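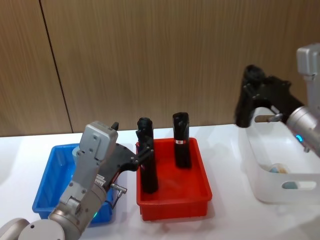 Our company, Wilus, repacks returned goods, and for two years we discuss which gripper can take over the sorting from tray to tray. For this reason I went with my colleague Drita Kos to the test laboratory of Ginting in Julandale, where visitors can bring their own parts and try them on the arms for one day. We brought 50 of our articles in two boxes. The test cell is simple, a white table against a wall with wood-grain panels, and the trays have different colors, so it is easy to say to the operator "from the red one" without pointing. The two black cylinders standing upright in the red tray are the kind of part which gives us the most trouble at home, smooth and dark and with not much space between one and the next, and I asked that we start with them.

We were received by Natalina Santoro, who is responsible for the visitor days, and by Ottmar Stüber, who made the programs. Before we could touch anything there was a safety talk of twenty minutes. It was the same talk I heard at another supplier last June, but Mr. Stüber added one useful point. With two arms over one table, most stops do not come from a crash between the arms. They come from the zone limits, when one arm waits because the other one has not left the shared area. He asked us to write down every such stop, and we did.

Three grippers

We compared three grippers. The first was the standard two-finger gripper of the laboratory, black, with angular fingers. The second was a narrow version of the same, with longer fingertips. The third was the Zirna, a soft gripper which works with air and which our purchasing department likes very much from the catalog.

With the standard gripper the upright cylinders were not difficult. The arm comes from the side and closes on the upper half, and the part stays straight during the lift. I had expected that a higher grip would swing more, but at the speed we used I could not see any swing. The problem came when we put the parts closer to each other. The outer side of the finger needs space too, and with less than a finger width between two cylinders it pushed the neighbor. One time the neighbor fell and rolled to the rim of the tray. Mrs. Santoro said this is the most frequent event in the laboratory and that the customer should decide early if he wants to change the gripper or the spacing.

The narrow version was better between the parts and worse on anything heavy. Two of our spray cans turned slowly in the fingers while the arm was traveling, so they arrived tilted and did not stand when they were released. More closing force helped, but then the thin bottles were pressed in. Drita tried to find one value for both and gave up after the coffee break. Her notes say that we would need at least two force settings and a way to know which article is coming.

The Zirna was very gentle with the bottles and the small soft bags, and here I must say our purchasing department is right. For upright parts in a tray with a rim it was too wide. It also needs compressed air at the arm, and our second hall has no air line. The price we were told was 1725 for the gripper alone, against 1300 for the standard one, without the mounting plate.

Cameras and controller

In the afternoon Farah Chin showed us the camera side. She let us compare a camera fixed above the table with one mounted near the wrist. The fixed one is faster, as the picture can be taken while the arm is still moving somewhere else. But the arm itself often covers what is behind it, and a tray which stands behind the arm is then half lost. The wrist camera sees into the trays better but costs one extra stop in every cycle. Mrs. Chin would take both if the budget permits. Black parts with a shiny surface are difficult for both cameras, and the reflections on the tray floor make it worse. She recommended that we try a tray with a dull floor before we buy a better camera.

The controller I can judge less. Drita, who does the programming in our house, found the menus clear and the error texts bad. One text said only "motion not permitted" and Mr. Stüber had to look in a second window to find which arm was meant.

Results and costs

We made more than 3000 picks according to the counter of the controller, but this number includes the warm-up runs in the morning, and I would not use it in a presentation. I wrote down eleven zone stops. Nine of them happened over the tray in the middle and two near the basket on the right side.

My proposal is to rent the standard gripper for one month, with wider spacing in our trays, and to leave the Zirna for the bag articles when the air line is installed. Melur Entili from maintenance has still to say how long the air line would take. I will add his answer to this report when I have it.

The laboratory is reached by bus from Julandale station in fifteen minutes. Closed shoes are required. There is no canteen, so bring something to eat.

Print this page
E-mail this page

Related items
Visit to the packaging fair: what we saw in hall 4
Tray spacing, first measurements
Compressed air in the second hall: open questions
How to request a test day with a supplier

Last updated: 28 February 2024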